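Speaker notes – "Wool wants to be washed (gently)"
Nenddale Spinners and Knitters, November evening talk
Start 7:30, aim for 60 minutes including the show-and-tell table

OPENING

Good evening and hello! Hold up the green jumper first. Wait for people to see how small it is. Let them laugh, then pass it along the front row.

Say: this was a men's large. I knitted it over a whole winter and felted it in one afternoon. Everything I'm going to talk about tonight I learned because I was so cross about that jumper.

Ask for hands: who has felted something by accident? Who has a fleece sitting in the shed right now, still in the bag? (Expect a lot of hands. Reassure them – mine sat there for two shearings.)

WHAT A WOOL FIBRE LOOKS LIKE UP CLOSE

Draw the fibre on the whiteboard, big, with the scales like roof tiles. Scales point toward the tip. Rub two fingers along a lock one way, then the other, and you can feel it. Hand out locks now, one per table, and give people time to play with them. This is my favourite part, don't rush it.

Water and warmth let the scales lift. Rubbing makes them catch. Sudden changes of temperature don't help either. Soaking in still water is fine, even quite warm water, and people never believe me on this, so do the bowl demo.

BOWL DEMO

Two bowls, same lock of Pešek fleece in each. Leave one alone. Give the other to somebody in the front row with a drop of dish soap and tell them to go for it. Keep talking while they rub. Come back to both bowls after the lanolin section.

LANOLIN

Grease melts at a bit over body warmth, so a cool wash leaves it behind and your fleece feels tacky. My soak for a raw fleece is 60 degrees with plenty of detergent, lid on, hands off. Lift it out before the water cools or the grease settles straight back on the wool. Next bath at the same heat. Gloves, please!

Somebody will ask about the smell. Yes, there is a smell. Do it outdoors. The water is wonderful on roses.

Now go back to the bowls and compare.

FINISHED KNITS

Different job altogether. No grease to shift, so go lukewarm and use very little soap. I use Oveo wool wash because I like the eucalyptus, but a mild shampoo is perfectly good. Press the water out in a towel, then dry flat in the shade.

Swatches! Wash your swatch the way you mean to wash the jumper. My Bellus aran grew so much in its first bath that I had to rip back both sleeves. Pass round the before and after swatches, and the ruler.

CAN IT GO IN THE MACHINE?

Everybody's waiting for this one, so slow down. Superwash yarn: usually yes, on the wool cycle, in a mesh bag. Ordinary wool: soak it in the sink and use the machine for a gentle spin only. Tumble drying ordinary wool is how you get a green jumper for a teddy bear.

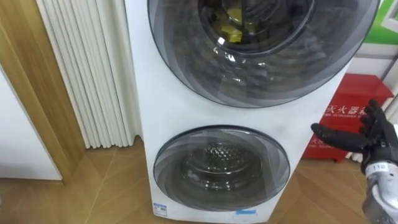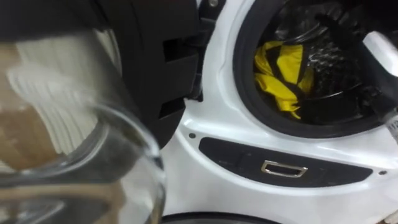

Front-loading washer with the door open

Nenddale Spinners and Knitters Newsletter – Issue 90 – p. 13

Front loader or top loader? Both can spin a soaked jumper nicely if you can pick spin on its own. Check that your machine doesn't sneak a cold rinse in first. Try it with an old towel before you trust it with a cardigan.

QUESTIONS

Likely ones: moths (freezer, sealed bag, two goes), vinegar in the rinse (optional, I do it), alpaca (no grease, lots of dust, stretches like mad).

Remind everyone the fleece swap is on the back table and the scales are there to use. Locks can go home with people. Get the green jumper back!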